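Nerlow wants twelve people who sleep badly to try the Zetinix night routine for 39 nights, starting in January. We have read the claims for it and don't believe most of them. You needn't either. Light sleepers, shift workers and new parents are welcome.
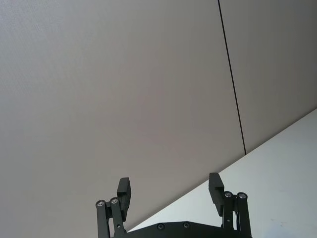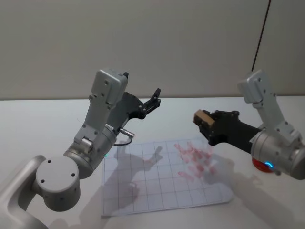 Ita Mac Mathúna wrote back that a paper diary proves very little, and that people who sign up for a sleep cure tend to report one. Fair enough. Four of the twelve places are for people who will change nothing and only keep the diary.

Pay is $900, after the last night. Write to Ó Néill at the Nerlow front desk.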